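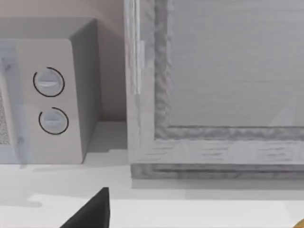

Progress report, second period
Home Meals for Older Tenants, Kakmont
Prepared by Sille Mikkelsen for the Vestergaard fund
October 2022

Dear Þórey Norðdahl,

I send you the report for the second period of our project. It follows the same order as the first one, so it should be easy to compare them. The budget table comes in a separate file from Prasanna Khan.

1. What we planned

In the application we wrote that older tenants in the Kakmont houses would learn to cook simple meals for one person in their own kitchens. Many of them stopped cooking after they became alone, and they live mostly from bread and soup. We planned a cooking course, a small recipe booklet and home visits for those who cannot come to the course.

2. What we have done

The course started in August in the common kitchen at Tiren street. It has now run for three rounds, with the same teacher, Noboru Kamata, in all of them. He changed the program after the first round. At the start each lesson had a soup, a main dish and something sweet, and it was too much for the time we had. Now the group makes one dish and eats it together, and the talk at the table has become a large part of the lesson. Several tenants said to us that they come for this part.

The dishes which people repeated at home are the plain ones: baked potato with fish, lentils with carrot, rice porridge with apple. The dish with cabbage rolls was liked in the class, but it takes long and we removed it from the booklet.

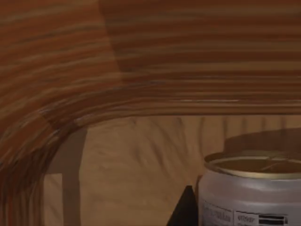
The booklet is printed in 600 copies. We used large letters and one recipe on each page, as your office advised. Sumeya Kassa tested the text with five tenants before printing, and after this we changed the word "simmer" in all places, as it was not clear to most of them. We also took away grams where a cup or a spoon is enough. Copies are at the health center and in the Flutovik shop, where the staff put them near the vegetables.

3. What is late

The home visits are behind the plan. We wanted to finish 60 visits in this period and we did not reach this number. The reason is mostly practical. Sumeya made the visits alone during the summer, and some tenants canceled when they heard that a person they do not know would come to see their kitchen. We have now changed the first contact - she phones with the tenant before, and the tenant chooses the dish. This works better, but it is slower.

The second printing of the booklet, with the winter recipes, is also moved to the next period. We wait for the price from the printer.

4. Money

We have used less than planned for travel and more for food, where prices went up during the summer. We ask for your permission to move the unused part of the travel money to food. Prasanna has marked the line in the table.

5. Next period

The fourth round of the course will begin when the heating in the common kitchen is repaired. The visits continue every week. We would also like to try a short lesson for tenants who eat only soft food, if the dietitian at the health center has time to help us with it.

Please write to me if something is missing, or if you prefer the budget table in another form.

With kind regards,
Sille Mikkelsen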